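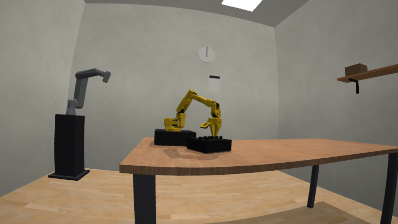
Sim view, yellow arm at hover over the black block, gripper open. Grey arm parked on its pedestal.

Planner notebook, February, started 9:40 am

Big day for the approach code! I've been wanting to rip out the old pre-grasp logic since before the break and this morning I finally had the clear run at it. Short version for anyone skimming: the straight-line descent is now its own stage with its own collision settings, and it is so much nicer to work on.

Background, mostly for me when I forget. The old planner treated the whole move from home to grasp as a single problem. It would find a path, fine, but the last bit near the tray was whatever the optimiser felt like, and sometimes the wrist rolled on the way in. Brirkeo (our task layer) then had to guess whether the final pose was good enough to close on. Too many guesses stacked on top of each other.

New layout in Plenau:
- free-space plan to a hover pose above the target
- check the hover pose against the tray model, re-seed if the elbow has flipped
- Cartesian descent, wrist orientation locked
- hand over to the gripper controller

The descent only gets solved once the hover pose is accepted. I was worried this would cost us time, since a bad hover means starting again, but the free-space stage is so cheap now that it hardly matters. Median plan time over the batch was 167 ms. I ran it again because I didn't believe it, and got the same number.

Batch details: 321 seeded starts, same world file, grey arm held at its parked joint values the whole time. 11 failures. Before the change I'd have been happy with three times that.

Went through the failures by hand after lunch. Seven of them are the same thing, the elbow solution picks the low branch and the forearm then has no room to come down over the tray. The hover check ought to catch that and it doesn't, because I compare the elbow sign before joint wrapping instead of after. Silly, and easy to fix. The other four are all contacts with the tray rim.

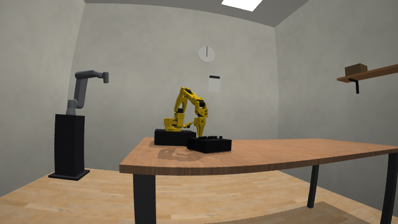 For the rim contacts I think the collision shape is to blame. The tray is loaded as one convex hull, so as far as the checker knows it's a solid lump, and anything reaching for the pieces is "inside" it. I'd been getting around this by turning off tray contact for the last part of the descent, which hides real clips along with the false ones. What we want is a floor and four walls as separate boxes, plus the pieces as their own bodies. I wrote a little script to split it and the checker is quite happy with the result, though I haven't run the full batch against it yet.

Other bits:

The parked arm. Someone asked if we could drop it from the planning world altogether to save time. I tried it and the difference was lost in the noise, so it stays in. I'd much rather have it there when we start on the two-arm stuff.

Dark tray, dark pieces. Planning doesn't care, it reads poses straight from the sim. Perception will care very much. I rendered a few views for the Leung segmentation model and the masks came back with the pieces and the tray merged into one blob. Worth trying a lighter tray colour in half the training set, and moving the ceiling light around as well.

Viewer. The new overlay that draws the planned tool path is brilliant, I had it open all afternoon. Could we get the rejected hover poses in there too, in grey?

Still to do:
- fix elbow sign check (move it after wrapping)
- full batch with the split tray, same seeds
- put tray contact back on for the whole descent
- write up the config changes for the Traltthorpe crew before they pull main, the old "approach_mode" key is gone and their launch files still use it

Branch is pushed. Tests pass apart from the timing one, which has the old limit hard-coded.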